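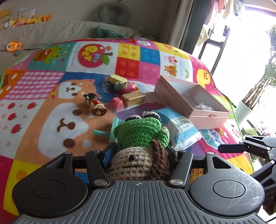 The Inon play mat is a large floor mat with a patchwork print, made for rooms where small children sit, roll and play with their toys. Every square has its own cartoon or pattern, so a child can move from one place to the next and find something different to talk about. The big shiba-inu face, orange and white with brown dots and a smiling mouth, is the one that children in our shop usually choose first. Near it are a pink and white checkered square, rows of small red apples, and farther up a green frog with a brown bear. The crocheted doll with the frog hat is from our Saithong line of yarn toys and is sold separately.

## Size and set-up

The mat measures 78 inches on the long side and 60 inches on the short side. Please measure your floor before you order, and count also the space for opening the door. Many customers forget this and must turn the mat the other way.

It arrives folded in a flat bag. Open it fully, put the printed side up and leave it for one night. The fold lines are strong on the first day and become weak after this. If one line stays, turn the mat over and fold it gently in the opposite direction.

On smooth floors we recommend a non-slip sheet below. We sell one under the name Braveck, cut a little smaller than the mat so that it does not show. On carpet you don't need it.

## The print

The pattern does not repeat in regular rows. This was the wish of our designer, Somkiat Petchrat, who drew the first version for his niece and wanted that she could lose a toy on it and have to search. Busy squares are next to calm ones. The yellow square is good for puzzles with small parts, and the multicolored grid, which looks like building blocks, is a nice place for real blocks.

Some squares have letters, and some have only animals: a yellow duck face, small pigs and bears with a rainbow. Parents write to us that they use them for simple games, for example "put the car on the duck" or "who sits on the apples?"

Please note that colors on your screen can be a little different from the colors of the mat. The red and the pink are the most difficult to show correctly.

## Snack time

We are often asked if children may eat on the mat. Our answer is yes, with some care. Dry and wrapped snacks are the best choice, and for anything with sauce or juice we would go to the table.
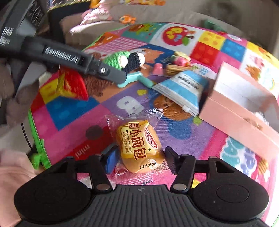
Crumbs should be shaken out the same day. Take the mat by two corners, carry it outside and shake it with the print facing down – it is easier with a second person. A vacuum cleaner with a soft brush is also fine, on low power.

For spots, use a damp cloth and a drop of mild soap. Press, wait a minute and press again. Do not rub, as the surface can become rough in this place. Chocolate comes off better after it has dried completely.

## Washing

- Machine wash cold, gentle program, alone or with similar colors
- No bleach and no fabric softener
- Hang over two lines, not one, so the weight is divided
- No tumble dryer
- Iron only from the back side, low heat

A home machine of normal size can take the mat. If you have a small machine, a laundry shop is the better solution.

## Safety

The mat is not a mattress and not a gym mat. It does not protect from a fall from a sofa or a bed. Please keep it away from heaters and open fire, and check the edging from time to time. If the edging becomes loose, write to us before you cut anything.

Small toys and toys with beads are not for babies, also when they are shown together with the mat.

## Ordering

The price is 3,000 baht, including the storage bag. Orders that we receive before noon leave our warehouse in the afternoon, and delivery is by Provum. The next production will be ready in March, and until then we sell what is in stock.

Questions about size, washing or larger orders for kindergartens go to Lertchai Chaiyaporn at our customer desk. He reads English and Thai, and he can send you a small piece of the print if you want to check the colors at home first.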